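Workshop notebook - 21 Oct 2019

Narkero the snail, day whatever. Back on the shell this morning after leaving it half pinned for way too long (I cut the felt in August, which is embarrassing). For anyone picking this page up cold: Narkero is the plush snail that's supposed to sit on a shelf, wave its eye stalks and say something kind when a viewer hits the button on the stream. Firkwood is the stream box it talks to. Kardale is the fake garden it lives in, named after the road I grew up on.

Eye stalks first. The old ones flopped over as soon as the servo let go, and a snail with droopy eyes looks so sad! I pulled the stuffing out and ran a pipe cleaner up each stalk, folded double, with the sharp ends bent back and taped. Then I restuffed just the top bit. Much perkier. The left one still leans in toward the right one when both servos park, so they bump. I moved the left horn over by one tooth and it got worse, moved it two teeth the other way and it's fine. Writing that down because I will absolutely forget.

Servo travel is now limited in code too. It was swinging the whole way and tugging at the seam on the neck, and I've already sewn that seam twice. Ladder stitch this time, doubled thread, small stitches. My thumb hurts.
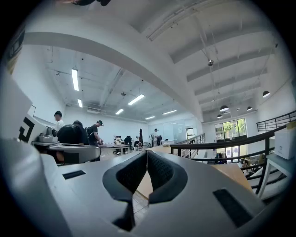
Idris Kemeys read through the message list over lunch and thinks the snail talks too much. Anything longer than 8 words gets lost under the servo noise, Kemeys reckons, and half the lines sound like a dentist's waiting room poster. Also we should drop the one about slow and steady, every snail toy on earth says that.

Fair, mostly. I'm keeping slow and steady because it makes me laugh. I did cut the rest down, and recorded them again with my mouth closer to the mic and a folded sweater behind it. The sweater helped more than I thought it would. The facts are staying a bit longer than the nice messages, I can't squash the one about snail teeth any further without it turning into nonsense.

The button thing: if two people press at nearly the same moment, the second clip starts on top of the first and Narkero sort of gargles. I put in a queue that holds 2 presses and drops everything after that. Tried it by hammering the button from my phone and the laptop together, and it behaved. There's still a tiny click at the start of each clip. I suspect the amp waking up. Tried a bit of silence at the front of the file, 315 milliseconds, and the click is still there but now it comes before the words and not on them. Good enough for a snail.

Port on the stream box is 3161 now, the old one clashed with Wynne (the lamp controller). If the lights stop answering, look there first.

Shell is pinned again, spiral on the correct side this time. Need more of the mustard felt, what's left won't cover the underside. Idris Rowlands says there's a piece in the blue tub, but I've looked in the blue tub and it's all fleece.

Still to do: hem the foot, glue moss on the Kardale base, hide the speaker wire inside the shell before I close it up. Do NOT close the shell first like last time.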